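Prirnico puts a robot arm on the benches at Perndale

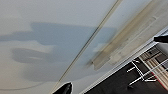
Company News

Oct 17, 2021. I'm Karthik Howlader, I look after the packing floor at Perndale, and I'm chuffed to say our first arm is on the job! It wipes down benches between runs (yes, the scuffed ones too, brown stains and all) so our crew of 42 can get on with the orders. The Clorkidura program took 20 shifts to set up, with heaps of help from Dewulf. No jobs are going, and everyone who used to scrub gets first pick of the operator training in November. Come and say g'day!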